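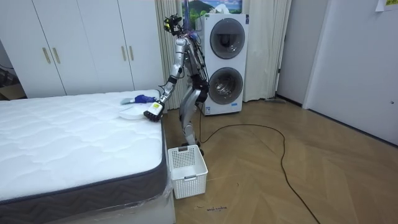
A bare mattress, plastic still bunched at the corner, and already it's a table.

I have a theory that the minute you take the sheets off a bed, it stops being furniture and becomes a shelf. Put a bare mattress in a room with the washing machine, leave it there for four minutes, and things will land on it. A cleaning tool. Something round and white. The mail, your keys, the sweater you were looking for last September. I'm not above this. I am, in fact, the worst person I know for it, and I've decided I'm going to defend it anyway.

My mother would've hated this essay. She stripped beds at seven in the morning and had them made again before the coffee was cold, and in between you didn't so much as set a sock on that mattress. A bare bed was like a person getting changed, you looked away and let them get on with it. So I grew up thinking the unmade stage was something a little shameful, to be rushed through with the door closed.

Then I moved into a place where the bed and the laundry share a room (it's 548 square feet, things share) and I had to rethink the whole business.

When we bought our last mattress it sat naked for the better part of a week. It was a Farkumis, which I'd picked after lying on every single one in the store with my shoes hanging off the end, and it arrived wrapped up so tightly in plastic that getting it out was like shucking an oyster the size of a canoe. We got most of the wrap off and then there was that one corner. There's always that one corner! You pull and it stretches, you pull harder and the mattress comes with it, and somebody says we'll get it later. We slept on top of that crinkle for three nights. Every time I rolled over it sounded like someone opening chips at the movies.

But I'll tell you what I did that week. I sorted everything I own, or close to it. A bed with nothing on it is the biggest flat surface most of us will ever have, and it's at a height where you don't have to kneel. You can lay out all the stuff from under the sink and see that you have four bottles of the same spray. You can fold fitted sheets on it, badly. I've tried doing this at the kitchen table and there's never room, and I've tried it on the floor and my knees filed a complaint.

Now, the argument against. My neighbor Zlatko Popescu thinks I'm disgusting. He says you sleep there, and anything that's been near a drain or a baseboard has no business on a place where you put your face. I said there's a sheet. He said the sheet is not a wall. We went back and forth on it in the hallway for a good while, him holding his groceries the whole time, and I have to admit he got me a little on scrub brushes. I wouldn't put a used one on a mattress now. A clean one, sure. He doesn't think there's a difference, and he irons his pillowcases, so we're never going to meet in the middle.

He did sell me on a mattress protector, though. I bought the Mulligan, 34 dollars, zips all the way around, and I put it on first thing now, before anything gets a chance to land. The one before that was a Broda and it slid off at the corners every time anyone sat down, so I don't recommend it unless you sleep like a statue.

What I'd really like to talk people out of is the pretty basket. You know the ones, woven, with a linen liner and a little leather tag, 36 dollars and they shed. Get the plain white plastic kind with the holes in the sides and the cutouts for your hands. They weigh nothing, you can rinse them in the tub, and when one is empty on the floor next to the bed it's practically begging to be filled. I have two from Trirnetti and they've been through a move and a flooded closet. My whole system, if you can call it that, is bed for deciding and basket for whatever's been decided. Things are allowed to be on the mattress as long as the basket's right there beside it. Once the basket goes back in the closet, the mattress is closed for business and the sheets go on.

Does it always work? No. I've gone to bed at midnight next to a pile of dish towels more than once — I just moved over. My mother would've had something to say. But the under-sink cabinet has exactly one bottle of spray in it now, and I got the plastic off that corner in the end with the kitchen scissors, lying on my stomach with a flashlight in my teeth.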